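Do you really need a slotted organizer?

Every tidying column I read in May told me to buy a grid. You know the kind: thin panels, lots of narrow compartments, a place for everything. I have owned 2 of them and given one away, so take this as a grumble from somebody who tried.

The pitch is that small flat things (seed packets, gift cards, recipe cards, sample sachets) stop sliding around a drawer once they stand upright. Fine, they do. What the pitch leaves out is that most homes don't have enough small flat things. Lena Malinowski swore to me that she'd fill hers in a week. She has a battery in it.

Before you spend anything, put what you want to store in a shoebox, standing up, with folded cardstock as dividers. Leave it by the kettle for a month. If you keep putting things back in it, buy the grid. If it turns into a bin for receipts, you've saved your money.
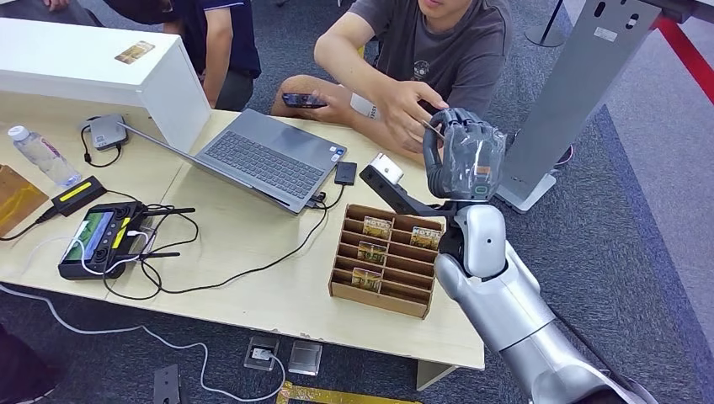
Slot size matters more than slot count. A card in a slot that's too wide slumps, and then you're reading its edge instead of its top line. Cut a strip of cardboard and slip it in behind. Felt is usually recommended for this. I don't see what felt does that cardboard doesn't, apart from collecting lint.

Spread things out or pack them together? The advice is always to group by type. With a handful of cards I'd put them anywhere you can pinch the top without knocking the next one. Grouping starts to pay at 100 cards or so they say, and I have never met a household with 100 cards.

Dust is the real trouble with thin wooden panels. A vacuum nozzle won't fit and a damp cloth raises the grain. Use a dry half-inch paintbrush, turn the whole thing over, tap the bottom. Skip the lemon oil, it marks paper.

Maja Witkowska wrote in to say hers came apart at the joints when she carried it by one end. Wood glue, a rubber band overnight, and pick it up from underneath next time.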